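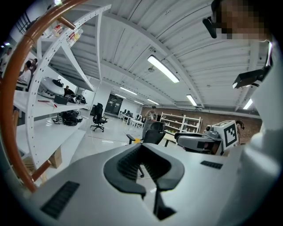

Quick one, I'm between batches and the coffee is bad.

So we're at 195. Target for the stick tasks is 636 by the end of December and yes I know. Yesterday was slow, most of the morning went on calibration because one of the grippers kept losing its marker pose whenever the wrist rolled past a certain angle. Dong-geon re-glued the cube. Better now. Not perfect.

What I've learned so far, in no order:

Short takes win. I started out doing long ones, thinking more data per take, less clicking. Wrong. One fumble at the end and the whole thing goes in the bin. Now I watch the timer, do the one move, stop, reset, go again.

Slow hands. I talk fast, walk fast, type fast (you can tell) and my first 80 takes were basically unusable because I moved like I was late for a train. The tracker hates it and the policy learns to jerk. Chae-won made me redo the lot.

Two hands are much harder than one. Pinching a stick at both ends sounds like nothing. But if the left pulls a tiny bit before the right has closed, it twists, and then you've taught the model to twist. Count in your head. Close, close, lift.

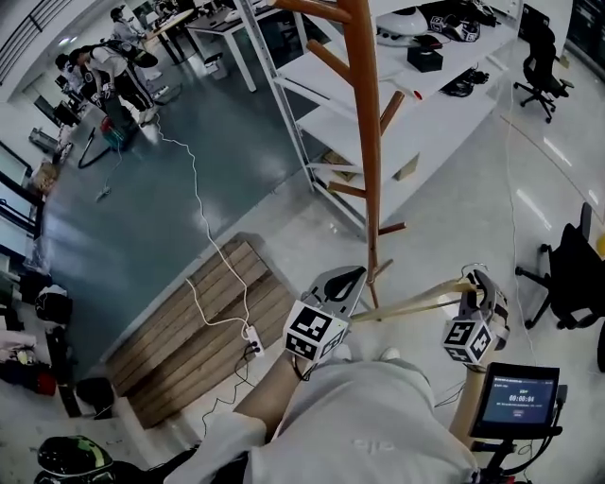 Four seconds on the clock, stick in both jaws.

Also: move your feet! The first Flurno set was all recorded from pretty much one spot and the model fell apart as soon as we shifted the start position. So now I take a step between takes, turn a bit, change the height. Leave the background alone, messy is fine, people walking about is fine. Tae-yang wanted a curtain up. We argued. No curtain.

Things I still don't have a good answer for. When to keep a failed grasp, for one. If I miss and recover cleanly I've been keeping it and tagging it "recover", but the tags are all over the place becuase three of us use three different spellings. Somebody has to fix that in the sheet. Probably me. And bent pieces, ugh. A straight stick you can grab nearly anywhere, but a curved strip has a front and a back and a way it wants to swing, so every grab is its own little problem. I'd like a seperate batch just for those. 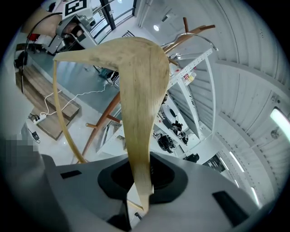 Traian Toma wrote in under the last post that I should keep every failed grasp, tagged or not, and sort it out at training time, and that he threw his away on the Dirnville set and regretted it for months. Ok. Fair. Keeping them from today then, in their own folder, and I'll go back through the old bin tonight if the drive hasn't been wiped.

Eun-ji is taking over the left-to-right handoffs so I can do only lifts until we catch up. Batteries are charged, next batch starts at 4. More when I've got numbers.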